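The picking cell at Flokulari has been running since 2020, and its technician has spent most of that time on the cables.

"People ask about the software," she says. "I spend my Tuesday with a flashlight, looking for a rubbed spot on a yellow wire."

Her log stands at 468 entries. Most concern the wrist, where a cable pulled too snug will complain at full reach and one left slack goes fishing in the bin. 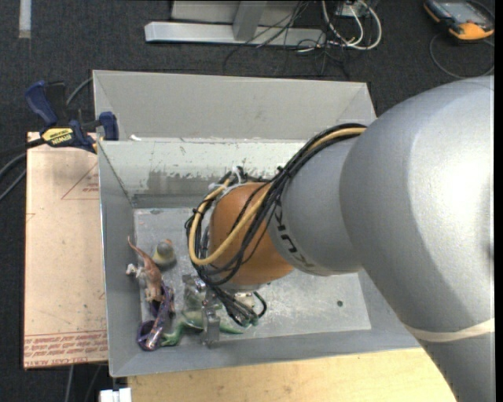 The arm over its bin, with a dinosaur in attendance.

The bin gets a bar clamp at one corner. Did she try anything grander? "Brackets. We had a quote from Lacroix. The clamp was in a drawer."

After any cable work she runs the arm at crawl speed, one hand by the stop button – twice, if she has moved a tie. And the scuffed paint inside the bin?

"I touched it up once, in February," she says. "By March you couldn't tell."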